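About Nerkham Mending & Alterations

Hi, I'm Wakana, and I run Nerkham with my business partner, Zhenhua Qian. We fix clothes. Hems, zippers, elbows, moth holes, the seat of your favorite jeans, the lining of a coat your aunt left you that smells like cedar and has one pocket you keep losing your keys through. If it's made of cloth and you still want to wear it, bring it in and we'll have a look!

How we got started

I learned to sew at my kitchen table on a Fujimoto straight-stitch that weighed more than I did (or felt like it, anyway, when I had to carry it up the stairs). My plan was to make dresses. I made exactly one I was proud of, and then my neighbors found out I owned a machine, and that was the end of the dresses. People came by with pants. So many pants. I'd come home from my day job at a print shop and there'd be a grocery bag hanging on my door with a note pinned to a waistband.

Zhenhua came along when I needed someone who could do real tailoring, the kind with shoulder pads and canvas and chalk. He'd spent years taking in suits at a department store counter and he was tired of being told to use glue. We met over a jacket, argued over that same jacket for most of an afternoon, and opened the shop on Flondby Street the next July. The sign was supposed to say Sugawara & Qian but it wouldn't fit over the door, so we used the name of the street I grew up on.

What we do all day

Mostly small things. A lot of people walk in apologizing for how small the job is, and I wish they wouldn't, because a loose button takes me two minutes and I like doing it. We also take on big, slow jobs. Last winter Zhenhua relined a wool overcoat for a customer who had been told at three other places to throw it out, and he got so attached to it that he took it off the rack to show everyone who came in until the owner picked it up.

Knits are my department. Stretchy fabric scares people off, and I get it, because it creeps and curls and does whatever it wants under the needle. The trick is going slow, using the right needle and not pulling. I keep a drawer of ribbing and trim left over from other jobs, sorted by color (sort of), and when a collar or a cuff is past saving I can usually find something in there that looks right. If I can't, I'll show you what's close and you can decide.
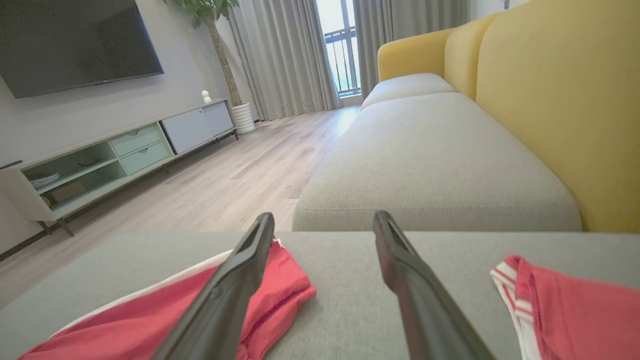 We do kids' clothes too, and I price those low on purpose. Children are hard on knees and they grow before you've finished paying for the thing, so it ought to be cheap to patch a pair of overalls and pass them down to a cousin. Ask me about letting down hems with a bit of contrast tape. It's quick, it looks cute, and you'll get another season out of them.

For the heavy stuff, like canvas, denim and bag straps, we have an old Ernarov walking-foot machine that lives in the back and sounds like a truck going over a bridge. If you hear it, give us a shout from the counter, we honestly can't hear the bell over it.

Things people ask us

Do you do wedding dresses? Zhenhua does. Please come early, and bring the shoes you'll be wearing. I'll say that again: bring the shoes.

How long does it take? Simple hems are usually ready in a couple of days. Anything with a lining takes longer, and we'll tell you how long before you leave it with us. We'd much sooner give you a slow date we can keep.

Can you save this? Probably. I've said no to a few things over the years, mostly when the fabric around the hole was so thin that new thread would just tear it wider. If that's the case, I'll tell you at the counter and I won't charge you for looking.

Do I need to wash it first? Yes please!

The Monday table

Every Monday at 6 in the evening we clear off the big cutting table and teach whoever turns up to sew on a button, fix a seam or darn a sock. It's free. You can bring your own mending or dig something out of our scrap bin. We've had college kids, a retired bus driver who now darns better than I do, and a mom and daughter who came to fix one backpack and kept coming back with more stuff. Zhenhua makes tea, very strong, so go easy if you want to sleep.

Finding us

We're at 722 Flondby Street, next to the shoe repair place, with the green door. There's parking around the back, although the second space is really too narrow for anything but a bike. You don't need an appointment except for wedding and formal wear. Come in, put your bag on the counter and tell us what's wrong with it. If I'm on the phone, just wave.

Wakana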